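Terkmont Summer Guide: Progress Report to the Morier Fund
16th July
By the guide editor
Filed under: Travel & Leisure / Staycations / Reports

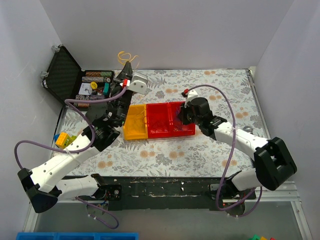
Two robot arms and three bins, one yellow and two red, on a floral tabletop.

You gave us money in March to produce a guide to spending a summer weekend in Terkmont without leaving Terkmont. The application promised places to swim, places to eat outdoors and places to sleep that are not your own bed. We are now past the halfway point, and two of those three are going well.

Swimming first. The application listed the pool on top of the Parisi Hotel as our star attraction. The Parisi has a lovely pool. It also has a new day-pass policy, under which a non-guest may use it between 7 and 9 in the morning if no guest objects. Our reviewer went twice and was objected to once. We have kept the entry but moved it to the back, under "For the Persistent." In its place at the front goes the town swimming hole at Vusau, with cold water, a rope, free parking and a snack window that sells one kind of sandwich. It's a good sandwich.

Eating outdoors has been the easy part, as you might guess from the receipts. We have visited 14 patios and written up 11. The other three were a closed patio, a patio that was a parking space with a planter in it, and one where the review would have caused trouble with the landlord of this office. The write-ups run long. I have asked for fewer sentences about string lights.

Sleeping is the weak spot. Hotels in town have worked out that people will pay vacation prices to stay a mile from home, and the cheapest decent room we found for a Saturday night was $300, with breakfast extra and a "destination fee" on top. I called to ask what the destination was. It was the hotel. Since the guide is meant for people on ordinary budgets, we'd like to swap two of the planned hotel pages for the campground at Vusau and the Sunday-night rates, which drop a good deal once everybody has gone home to do laundry. Please let us know if that needs a formal amendment or if this paragraph will do.

Printing: we have a quote for 300 copies on the nicer paper. The plain paper is cheaper and holds up better when wet, and given the subject I lean toward plain. The library, the train station and both coffee shops on the square have agreed to put out a stack. The Parisi has agreed to put out a smaller stack, behind the desk, on request.

Money. We are under budget on design and over on iced drinks. Transit came in low once we found the Vusau bus runs on weekends, a fact missing from the bus company's own timetable but well known to every teenager in town. The detailed sheet is attached, with the two parking tickets marked as ours to pay.

Still to do before the next report:
- Second visit to the evening boat ride, which was canceled for wind
- Map, with the river on the correct side this time
- Page on rainy days (currently says "museum")
- Check opening hours on everything, then check them again the week we print

We'd also ask for the second payment on the original schedule. The printer wants a deposit and has stopped finding our emails charming.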